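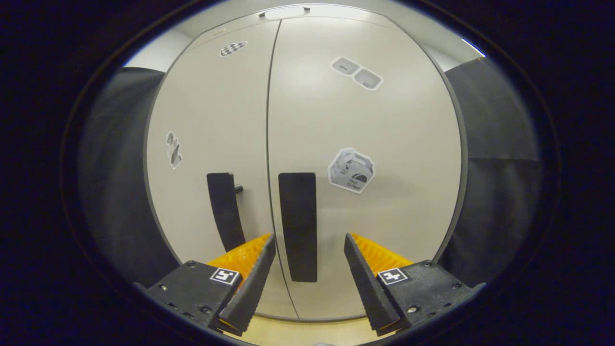
Figure 1. Double doors of the storage cabinet, with two black vertical handles and picture stickers.

Labelling a Shared Cabinet with Pictures
Project report, Irina Dinu and Renzo Fontana
Supervisor: Agata Costa
9 Oct 2025

1. Background

The cabinet in our workshop is used by three classes. Before the project the doors carried no labels, and students opened both doors each time to look for one thing. In March we kept a borrowing notebook and it has 371 entries. Many of them have a remark such as "could not find" or "put back wrong shelf".

Our question was simple: do picture labels on the outside help people to return the items to the correct side? We chose pictures because many students in our program, including the two authors, learned English as a second language and we do not always know the word for a tool.

2. Labels

We photographed the stored items, printed the pictures in grey tones and cut them by hand along the shape of the item, leaving a pale border. Grey was chosen for the price, as colour printing is charged separately at our school. Each door received two stickers. On the right door, the carry box with its handle on top is placed near the door handle, and the sticker with two connected trays is higher. The left door has a small oval with a checkered pattern near the top and a narrow sticker lower down, close to the side.

The doors are smooth, so the glue held well after we wiped them. Our first set was printed on ordinary paper and the corners lifted in 3 days. The second set is on adhesive film.

3. Test

We asked 80 students to return one item each, without help. Osvaldo Fabbri wrote down which door was opened first. Most students went directly to the correct door. The mistakes were mainly with the smaller stickers – people said they had to come close to recognize them.

4. Discussion

The carry box was the easiest label for everybody. The marks on the trays are too tiny to be useful, and we should have simplified this picture before printing. We also did not test the labels in the evening, when half of the lights are off.

For the next version we recommend bigger stickers on the left door, all placed at the same height. Adelmo Parisi has kept the cutting templates in the office.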